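Nhi Nông
@nhinong

Okay, a thread on Dranumeo, the kitchen sim kit from Somar. I've had it since Wednesday and I've hardly closed the window!

1/
You get a rendered kitchen, one arm, a camera view from the gripper and a stack of little household tasks. I'm running the straw-and-drawer ones: get a striped straw down into an open drawer, leave the yellow cup on the counter.
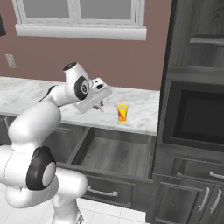 Setup took me one evening. The installer grabs 1,348 files and then wants a restart, so put the kettle on. After that the arm moved on the first command (I may have cheered).

2/
What I love most is the gripper view. You're looking right down between the fingers, and you learn so much about why a grasp goes bad. With only the wide view I kept guessing at my angles. 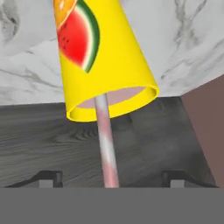

Ehab Salem: does it run okay on an older laptop though? I tried the Brarnbridge one in June and it crawled

Ehab, mine is five years old and it copes! I turned shadows to low and left everything else alone. Up to 110 steps a second with both views open, faster with one.

3/
Stuff I'd change. The docs skip over the gripper settings completely, I had to ask Giang Ông. And reset puts the arm back but keeps your old camera angle, which got me more than once. Thin objects are fussy too. I spent a whole lunch break on that straw and its pink and white stripes, and lining the pads up on either side of it is harder than any of the cup tasks.
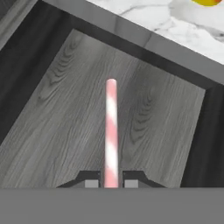
4/ Who should get it
Anyone who likes tinkering and has no room for a real arm. The base pack has 800 task variations and I've barely made a dent. Khôi Lưu is doing the microwave set next and we're swapping notes. Will post my gripper settings tonight once I've cleaned up the file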